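Dremetti opens its kitchen tasks to remote teachers

20 September 2023

Dremetti has started to collect demonstrations for its simulated kitchen, where a person guides the robot arm from a distance — one task at a time. The goal is 1,000 recordings, and 607 are already saved.

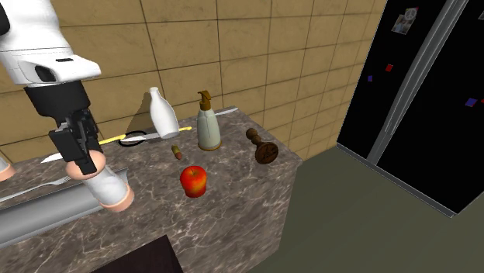

Who can take part

Operators need a hand controller and two short practice runs. "The counter is crowded, so people must move slowly near the apple and the pump bottle," said I-seul Wi, who leads the work. Registration stays open until April.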